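# Pinza paralela Skevier P-45 para cocina simulada y real - Ficha de producto y aviso técnico

**Fabricante:** Kumsa
**Distribución y soporte:** Plurnby
**Estado:** en venta, con aviso de seguridad vigente
**Última revisión de esta página:** 1 de mayo de 2025

La Skevier P-45 es una pinza eléctrica de dos dedos para brazos ligeros, pensada para manipulación de menaje: asas, mangos, tapas, utensilios de sección redonda o plana. Se suministra con placa de brida, juego de dedos rectos, cable de muñeca y modelo para simulador. El modelo incluye geometría de colisión, límites articulares y parámetros de contacto, y se distribuye con la misma numeración de versión que el firmware.

## Características

| Parámetro | Valor |
|---|---|
| Tipo | Paralela, dos dedos |
| Apertura máxima | 45 mm |
| Fuerza nominal de cierre | 23 N |
| Periodo de control | 20 ms |
| Detección de deslizamiento | Por corriente y posición |
| Comportamiento ante pérdida de tensión | Freno mecánico, conserva la apertura |
| Modelo para simulador | Incluido |

La fuerza nominal se mide con los dedos rectos de serie y pieza centrada. Con dedos de otro fabricante el valor no está garantizado y hay que repetir la calibración de cierre.

## Aviso técnico: pérdida de agarre en mangos inclinados

Afecta a las unidades con firmware anterior a la versión 9 y a todas las copias del modelo de simulación anteriores a esa misma versión.

### Síntoma

Al sujetar por el mango un recipiente de cocina cuyo peso queda alejado de los dedos, la pinza notifica agarre correcto, el brazo inicia la elevación y el mango gira entre los dedos. El recipiente se inclina. Según la altura alcanzada, puede volcar o golpear las rejillas de la placa. En el registro no aparece ningún código de fallo: el estado `GRASP_OK` se mantiene hasta que la apertura medida cambia, y un giro puro sobre el eje de cierre no la modifica.

El fallo lo comunicó el laboratorio de Britton durante una serie de ensayos con sartén. Jingyi Peng, responsable de la validación allí, envió los registros completos y las posiciones articulares, lo que permitió reproducirlo en el simulador sin volver a montar la célula.

### Reproducción

La tarea de referencia consiste en tomar una sartén por el mango, levantarla del quemador y desplazarla en horizontal. Se ejecuta en el entorno de cocina que acompaña al modelo. El brazo se aproxima desde la parte delantera y la orden de cierre se emite con los dedos ya alineados con el mango.

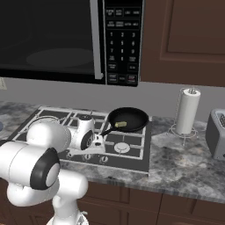 El parámetro decisivo es la distancia entre el punto de cierre y el borde del cuerpo de la sartén. Con el agarre próximo al cuerpo, el par sobre los dedos queda dentro del margen y el ensayo termina sin incidencias. Con el agarre cerca del extremo libre, el par supera el que puede sostener el rozamiento de los dedos rectos y el mango pivota. El contenido influye menos de lo previsto: una porción pequeña de alimento apenas modifica el momento, pero sirve de testigo, ya que su desplazamiento sobre el fondo delata la inclinación antes que los sensores de la pinza.

En la versión anterior del modelo de simulación el fallo no se manifestaba. El contacto entre dedo y mango se resolvía con un coeficiente de rozamiento torsional demasiado alto, heredado de los ensayos con bloques de caras planas. Una trayectoria validada con ese modelo podía fallar en el equipo físico desde la primera elevación.

### Causa

Concurren dos defectos independientes:

1. **Firmware.** La confirmación de agarre se basaba únicamente en corriente y apertura. No se vigilaba el par de muñeca durante la elevación, aunque el brazo lo publica en cada ciclo.
2. **Modelo.** El rozamiento torsional no correspondía a un contacto curvo y estrecho. El valor se había fijado para superficie plana y no se revisó al añadir el menaje al catálogo de objetos.

Tetteh Amegashie, del equipo de control de Kumsa, aisló el primero comparando la orden de elevación con la lectura de par. El segundo se confirmó al sustituir el coeficiente y repetir la misma trayectoria.

### Riesgo

Con recipientes vacíos y fuego apagado, el daño esperable se limita a la superficie de la placa, a los dedos y al propio recipiente. Con grasa o líquido caliente existe riesgo de proyección y de incendio. **Hasta instalar la corrección queda prohibido el uso de la pinza sobre quemadores encendidos**, también cuando haya un operador con acceso a la parada de emergencia. El giro es más rápido que la reacción de una persona.

El freno mecánico no mitiga este fallo. Conserva la apertura de los dedos, pero no impide el giro de la pieza entre ellos. Tampoco conviene abrir la pinza como reacción al deslizamiento: el recipiente caería desde la altura en que se encuentre.

## Corrección

La versión 9 del firmware añade una fase de comprobación después del cierre. El brazo eleva la pieza un tramo corto, mide el par de muñeca y lo compara con el límite del juego de dedos configurado. Si lo supera, se detiene, deposita la pieza en el punto de partida y devuelve `GRASP_TORQUE_LIMIT`. La comprobación requiere que el controlador del brazo publique el par; en brazos que no lo hacen, la función queda desactivada y la restricción de uso se mantiene.

Orden de instalación:

1. Retirar cualquier pieza de la pinza y llevar el brazo a reposo.
2. Guardar la configuración de dedos y la calibración de cierre.
3. Actualizar el firmware de la pinza.
4. Sustituir el modelo de simulación. Borrar la caché de mallas antes de abrir el entorno.
5. Restaurar la configuración y repetir la calibración de cierre.
6. Ejecutar la tarea de referencia con sartén vacía y placa apagada, primero en simulación y después en la célula.

Las trayectorias validadas con el modelo anterior deben validarse de nuevo. No existe conversión automática.

## Accesorios relacionados

- **Dedos en V Skevier.** Dos líneas de contacto por dedo, para mangos redondos u ovalados. Reducen el giro, pero no sustituyen a la actualización.
- **Almohadillas de silicona.** Solo para piezas frías. No montar sobre los dedos en V - la holgura resultante falsea la lectura de apertura.
- **Cable de muñeca con retención.** Recomendado en montajes en los que el brazo trabaja por delante de la placa.

## Garantía y soporte

La actualización es gratuita para todas las unidades, con independencia de la fecha de compra. Las pinzas que hayan sufrido un golpe durante un vuelco deben enviarse a Plurnby para revisar el paralelismo de los dedos; la revisión está cubierta hasta el final de junio. Para abrir el expediente se necesitan el número de serie, la versión instalada y el registro del ensayo en que se produjo el fallo. Los registros recortados no se admiten.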